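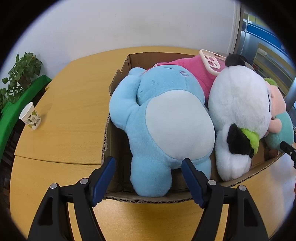 The robot that tugged too early

31 shares | 18 comments

The first thing to go was a seam. A two-armed packing robot in Sinbridge's workshop at Metlow had a soft toy by the sides with one arm and was bringing the other down on the top of it, and then both arms pulled at once. Stuffing came out. The arms carried on into the box with half a toy each, looking very pleased with themselves.

By the end of the trial the robot had torn 18 toys in 50 tries, and the team had stopped it twice with the red button when an arm kept pushing after the box had run out of room. No one was hurt. The robot works behind a guard rail, and the arms never got near it, but a machine that pulls when it should be holding is a worry whatever it has in its grip.

I love this kind of fault. Every part passed its test! The motors were fine, the pads were fine, and the cameras could see perfectly well. Sinbridge swapped a whole arm in August and the new one ripped a toy before lunch.

So they went back to the lessons. The robot learns from people, who pack and unpack toys using hand-held grippers with a camera on board. Squeeze the handle and the two fingers close, much as the robot's do, and the whole movement is recorded. There were 3,000 of these recordings in the Metlow set, many of them made by two people working on the same toy.

Soft toys are wonderful, awful things to teach with. They squash, they roll, they hide behind each other in the box, and a good hold on the belly can turn into a bad hold on a leg in no time. On a job with two grippers, one might press on the top of a blue toy while the other closes on its sides, and it takes a surprising amount of feel to know when to let go.

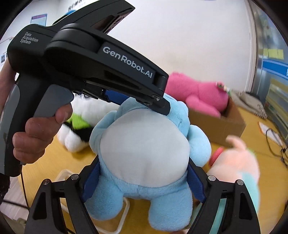

A gap between two hands

That feel was what had gone missing. When Sinbridge lined up the recordings from each pair of grippers, its own software matched them by the moment each file was saved. It should have used the moment each one began. If one person finished early and the other kept going, their two halves slid apart. In the worst case the gap was 31 frames, long enough for a hand-over to turn into a tug-of-war.

Watch one of those mismatched pairs side by side and it's obvious. The left hand lets go of something the right hand hasn't taken yet. Further on, both hold tight and move in different directions. The robot had studied all of this closely and copied it very well.

The checks that didn't check

Why did it get through? Each recording was reviewed by itself, and by itself each one looked great. The first person to play two together was a tester at the Cheetham office, on a slow afternoon, who wanted a clip for a talk.

Sinbridge has now rebuilt the whole set using start times, and a pair that doesn't line up is set aside until someone has looked at it. The robot also has a new limit on how hard its arms may pull against each other. Go past it and both arms stop where they are - toy, box and all. I'd have liked to see that limit there from day one, and the engineers I spoke to said the same.

The retrained robot was packing again when I visited, slowly, with a long pause before each hand-over. It dropped a toy on the floor while I was there. It didn't tear any. The next trial is at the Umbridge warehouse, with bigger boxes and a bin of long-legged toys that the team is already nervous about.

Like this story? Get our newsletter in your inbox each month. You can unsubscribe at any time.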